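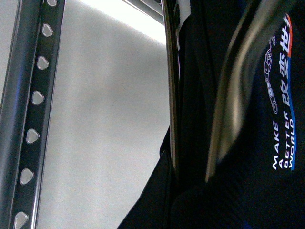
When Emese Illés moved her alterations shop to Urulcombe in April, she bought no new furniture. The hanging rails came from a closed dress shop, and she has repainted two of them herself, in a grey her neighbours call gloomy.

"A customer must see the colour of the cloth, not the colour of my wall," she says.

On Friday the work waiting for collection is mostly dark: school blazers, a waiter's jacket, navy trousers for Zsolt Szénási, who sings in the Rekgate choir and needs them by 6 o'clock. Navy is the difficult one, she tells me. Under the lamp it looks black, and the wrong thread shows only outdoors – so she carries each piece to the street door before she sews.

A hem takes her nearly 30 minutes. She charges eight dollars for it.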